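Workshop Tips: When the Arm Snags Its Own Cable

Posted 18 December 2018

I lost most of a Saturday to this one, so I'm writing it down while I'm still annoyed enough to remember it all. We were running a pick and sort job on the Mangundap bench, the arm went down for a piece near the tray wall, the wrist turned the long way round, and the cable loop caught on the gripper. It pulled a plug half out. The gripper stopped answering with a thing still in its fingers, and I got a fault number I'd never seen before (1258, on our gripper box, which the booklet calls "general"). Thanks for nothing!

My first guess was a dead gripper and I very nearly ordered a new one from Vandthorpe. Please wiggle the plugs before you spend money. Power off first, then wiggle.

A few things I do now:

Stop means stop. Hit the emergency stop before you reach into the tray, even if the arm looks like it's parked. A stalled arm can start up again the second that plug makes contact, and I like my fingers.

Leave slack, but tame it. Too tight and the cable yanks when the wrist turns, too loose and it hangs under the gripper. I gave mine 200 mm extra past the last tie and used the soft hook-and-loop kind, because zip ties bite into the jacket.

Turn the wrist all the way both ways, slowly, by hand control, and watch the loop the whole time. Don't look at the screen! I did that the first time and missed the snag completely.

Check the clamps on your tray. If the tray shifts, the arm goes down in the wrong spot and leans on the wall. I snug mine up every morning now, before coffee.

Start with easy stuff. After any repair I go back to a tennis ball and a squashed can, at low speed, and I stay next to the stop button until I've seen a good long run.

Wipe down the cables every 1000 picks and feel for nicks as you go. I found one right where it had rubbed, and a wrap of Deven tape got me through to the replacement.

Keep the wrist where you can see the whole cable loop while you test.

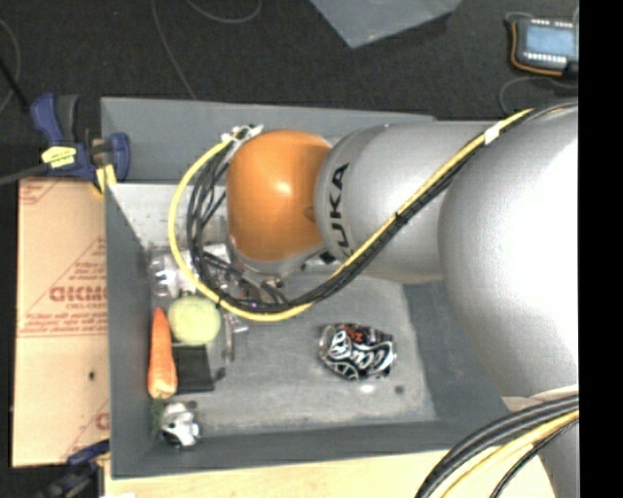

What I'd Buy Again

The soft cable ties, a big pack, and a second set of bar clamps. The Atden cable sleeve was okay, a bit stiff for the wrist end, though I still use it lower down where nothing twists much.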